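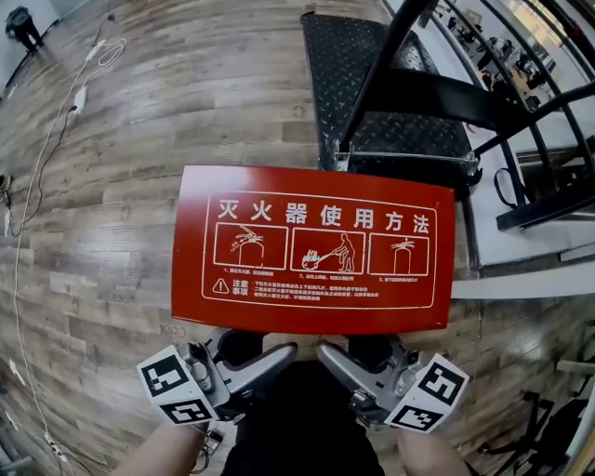
Extinguisher checks at Hopkin

Annual extinguisher checks at the Hopkin building run through April. Skisavska will service all 16 units, starting on floor 2 and working down to the loading dock. Each unit is off its bracket for a few minutes while the tag is changed. Please keep hallways and stairwells clear of boxes and bikes. Tenants who own a kitchen unit can have it checked at the same visit if they leave it at the front desk before 2 p.m. Units that fail will be replaced within 60 days.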